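Eluvport Orienteers: notes of the event planning meeting

Held in the back room at Clemovthorpe, Friday, 7.30 pm. Chair: Yi-an Lim. Notes: Iraís Solís. Seven members present. Two apologies received by email.

**1. Notes of the previous meeting**

Agreed, with one correction. Under item 4 the contour interval should read five metres. The draft said ten.

**2. Matters arising**

2.1 The replacement battery for the download laptop has been fitted. Run time on a full charge has not yet been tested.

2.2 Access to the northern block is still unconfirmed. The Meléndez estate has asked for a course overlay before it will reply. Action: YL to send the overlay with crossing points marked.

**3. December event: terrain and map**

3.1 The map has been revised at 1:10,000. The survey found that two rides shown as distinct on the old map have closed up with bramble. Both are now drawn as indistinct, and the vegetation screen between them has been changed to walk.

3.2 The felled area east of the reservoir track will be mapped as rough open with scattered trees. Brash is deep in places. The planner has moved two controls on the Blue course away from it.

3.3 The stream south of the car park is passable at normal level. If it is above the marker post on the morning, the organiser will direct all courses over the footbridge. A laminated notice is to be held at the start for this purpose.

3.4 Printing: Dreso quoted 321 pounds for the full run on waterproof paper. Accepted. Files to be sent once the controller has signed off.

**4. Entries and start times**

4.1 Pre-entry will close on the Sunday before the event. Entry on the day will be limited to spare maps.

4.2 Starts from 10.30 to 12.30, courses close at 3.00 pm. It was asked whether the last start should be brought forward in view of the light. Agreed to keep 12.30 for the short courses and 12.00 for Blue and Brown.

**5. Catering**

5.1 Hot drinks and cold food to be served from the hall. Plates and bowls are to be washed and reused. Mugs are short and members should bring their own.

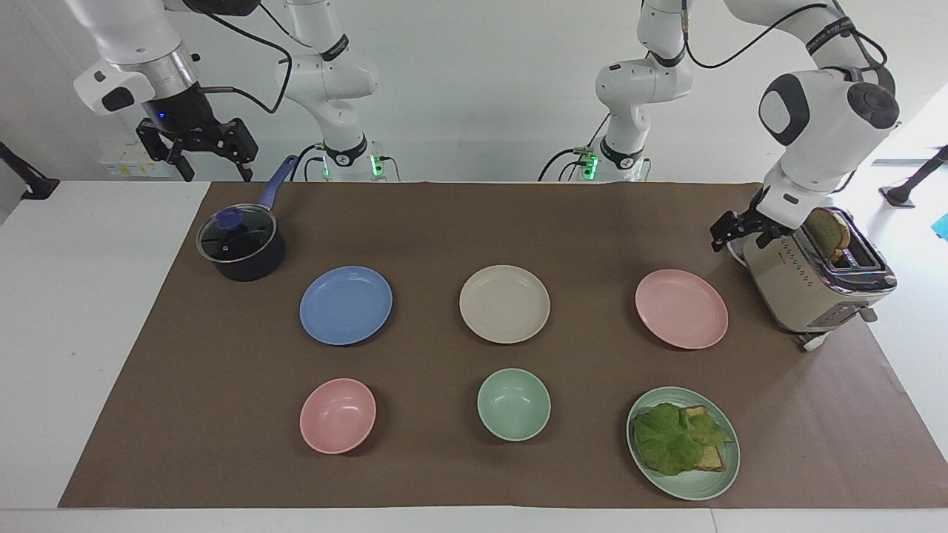
*Item 5.1: plates and bowls set out, with toaster and saucepan.*

5.2 The hall kitchen has a single ring main. The urn and a toaster must not be run from the same double socket. IS to put a label on the socket.

5.3 Food prices unchanged. Soup was discussed and left over to the next meeting.

**6. Safety**

6.1 The risk assessment was gone through line by line. The grid reference for the ambulance meeting point was wrong by one square and has been corrected.

6.2 Whistles are compulsory. Full leg cover is compulsory. Waterproof jackets will be decided on the day by the organiser, and the decision posted at registration and at the start.

6.3 Phone signal is poor below the quarry. Radios will be placed at the start and the finish, with a spare at registration.
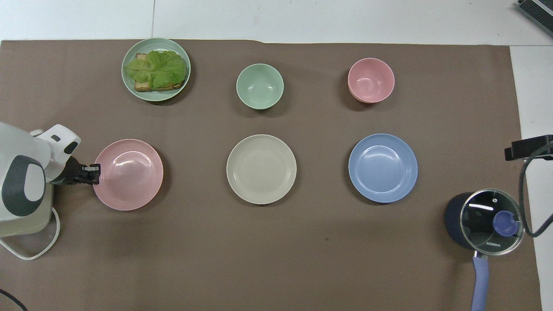 6.4 Search procedure: the download list will be checked against the start list at 3.00 pm. Anyone outstanding will be matched against the car key box before searchers are sent out.

**7. Finance**

7.1 Balance at the last statement was 2889 pounds. The autumn event took 1142 pounds before land fees and map costs.

7.2 Agreed to keep a reserve of 2000 pounds. New control stakes to be bought from the remainder, subject to a second quote.

**8. Any other business**

8.1 Three SI units are reading slow. They are to be kept off the December courses and returned for testing.

8.2 The kite at the path junction above Clemovthorpe, left out after the last training night, has been recovered.

Next meeting at the same place, 7.30 pm, after the controller's visit. Meeting closed 9.10 pm.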